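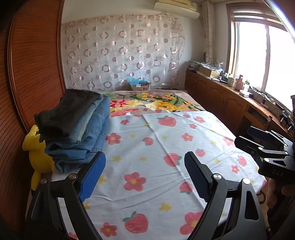 Sobia Afridi asked at the June staff meeting whether learning to work with the grippers meant that the room attendants were training their own replacements, and she asked that the answer be put in writing. Her question is the first one answered on this page. The others were collected from the Kallside and Selska houses.

Are attendants being replaced?
No attendant position at either house will be closed as a result of the Plilar program before the next staffing review. The company cannot make a commitment beyond that review, and supervisors have been asked not to make one on its behalf. Any proposal to reduce hours will be presented to staff in writing first.

What is the program meant to do?
Attendants carry out ordinary bedroom tasks, such as folding clothes and straightening sheets, using hand-held grippers. The recordings are used to teach a machine to do the same tasks. At present, no machine works in a resident's room without an attendant.

Is participation required?
No. Staff may decline or withdraw at any time by telling Fengying Zheng, and no reason need be given. Declining is not noted in the personnel file.

How long is a recording shift?
Four hours, including breaks. Regular room duties are not added to the same shift – if a supervisor asks you to do both, please report it.

Will I be paid differently?
Recording hours are paid at the regular rate plus 6 percent. Several employees have said that this is too low for work that is tiring to the wrists. The rate is under discussion, and Hanyu Peng is receiving written comments.

Is my speed being measured?
Recordings carry a time stamp, so speed could be calculated from them. Under the current policy it may not be used in evaluations, scheduling or discipline. Kallside and Selska have together submitted 3,622 recordings, and none has been released to a supervisor.

What about residents' belongings?
Clothes, toys, bedding and papers are part of any lived-in room. Recording takes place only where the resident has signed the consent form. Do not open drawers or closets unless the task sheet says so. Residents may ask for a recording to be deleted.

What will change in my daily work?
Attendants at Kallside report more time spent on setup and less on folding. Guilan Su's team at Bai will begin later, with training every Tuesday.

Whom do I contact about wrist or hand pain?
Stop the task and tell the shift lead the same day. Light duty is available at full pay.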